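How to Fold a Long-Sleeved Shirt on a Table (and Have It Stay Folded)

Posted 3 Oct 2025 in Laundry and Linens

Most people fold shirts the way their mother did, or in open defiance of the way their mother did. Either method gets you through the week. Neither one gets you a stack that survives someone pulling out the third shirt from the bottom, and that is the standard we're going for today.

I have been folding on a table since April, when I moved to the apartment on Skamstead Street and discovered that the bedroom would hold a bed or a person folding laundry on a bed, one at a time. I should have switched years ago. A mattress is a terrible work surface. It sags where you lean, the shirt slides into the dip, and by the fourth one you are kneeling on the floor like you've lost a contact lens.

What you need

A table you can stand at. Mine is a Pradedeck dining table I bought for dinner parties, of which there have been two.

A cloth to go over it. Cotton, nothing slippery. Bare wood works, but a shirt skates around on varnish, and you'll spend half your time herding it back.

Clean, fully dry shirts. A damp collar will fold beautifully and smell like a pond by the weekend.

Clips, if you like them. I'll come back to clips.

Step 1: Clear a space

You need a patch about as wide as the shirt with its arms out. Push the phone, the pens and last month's mail to one end. You don't have to put any of it away. I never have.

Step 2: Shake it out

Hold the shirt by the shoulders and snap it once, hard, like a beach towel. This takes out more wrinkles than any amount of patting. If you have a glass of water nearby, you'll only make that mistake once.

Button the top button and every other one below it. T-shirt people can skip ahead looking smug.

Step 3: Lay it face down

Collar away from you, hem toward you, sleeves straight out to the sides. Smooth from the middle outward with flat hands. Run a thumb down each side seam until it lies along the edge. If the seams wander toward the middle, the whole thing will fold crooked and you'll blame the shirt.

Step 4: Bring in the first side

Take one shoulder at its midpoint and fold that side in toward the center of the back. The fold should run straight from shoulder to hem. The sleeve will now be sticking out past the far side like it's hailing a cab.

Fold the sleeve back and down so it lies along the edge you just made, cuff pointing to the hem. There will be a small triangle of extra cloth up at the shoulder. Leave it alone. I spent a good part of my thirties trying to flatten that triangle.

Step 5: Do the other side

Same again, mirrored. You should have a long rectangle with the collar sitting in the middle at the top. If it's wider at the bottom than the top, open the second side and try again with a little less at the shoulder. Keep your sleeves stacked flat; a bunched cuff makes a lump that goes all the way up the pile.

Step 6: Fold up from the hem

For shelves, fold the hem up a third of the way, then fold again to just under the collar. Flip it over and you've got something that looks like it came from a store.

For drawers, fold in half first and then in thirds, and stand the result on its edge. You'll see every shirt you own, including the ones you were hoping had disappeared in the move.

About those clips

I bought a bag of 48 from Beronell, thinking I'd clip every folded shirt until it learned its shape. That was silly. Clips are good for one thing, which is holding a slippery shirt at the collar while you work on the sleeves. Two is plenty. Take them off before you stack or they'll leave dents that last longer than the fold does.

The other 46 are in the kitchen, closing bags of rice.

Doing a big batch

One shirt is a pleasant little puzzle. A full basket is a shift. When I helped clear out the stockroom at Chrysikopoulos, the uniform shop that used to be around the corner, we had some 400 work shirts to get through, and this is what I learned from it.

Sort by type before you fold anything. Your hands get into a rhythm with one shape, and a stray polo shirt will wreck it.

Spread a second table if you have one. Unfolded on one, finished on the other. On a single table the two piles creep toward each other until you're refolding things you've already done, which I did, for most of a morning.

Don't pile the finished ones more than a dozen high. They lean, and then they go.

Start with the sleeves. When you pull a shirt from the heap and drop it on the cloth, find both cuffs before you do anything else, and the rest sorts itself out.

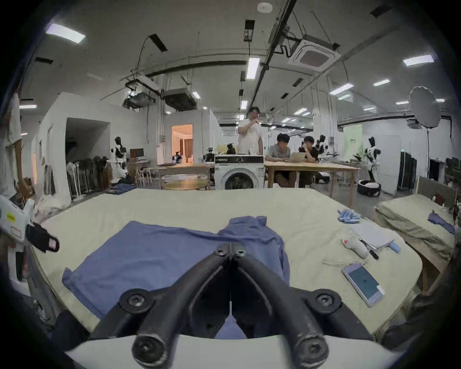 Do you have to iron a shirt before folding it?

Only if you'd iron it anyway. Folding adds a few creases of its own, so a shirt you need for something important should be ironed on the day and hung up. For everything else, a good shake and flat hands will do.

If it comes out wrong

The collar is crushed: you folded the hem up too far. Stop an inch short of it next time.

One side is fatter: the sleeves are on top of each other on that side. Swing one over a little.

It springs open when you let go: the fabric is stiff, or the folds are too thick. Fold in half at the end and skip the thirds.

It looks fine but the person you live with refolds it: I have no fix for this. Give them the fitted sheets.

Fitted sheets are on their own page, along with an apology. Sweaters are next, as soon as I get mine out of the box marked "kitchen."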